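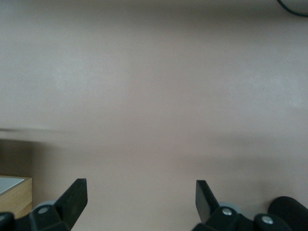

7 de septiembre – Banco de Villanueva, normas antes de mover el brazo

Prarnon pide pinza abierta y vacía al iniciar cada serie. De acuerdo. También pide «superficie despejada», y ahí no me convence: el bloque de madera con tapa blanca está junto al dedo izquierdo. ¿Cuenta o no cuenta? La norma no lo define.

Cable negro arriba a la derecha: la hoja de Rarnach ni lo menciona.

Propongo revisar los tornillos cada 1000 ciclos – lo de 3190 no sé de dónde sale. Preguntar a Watgate.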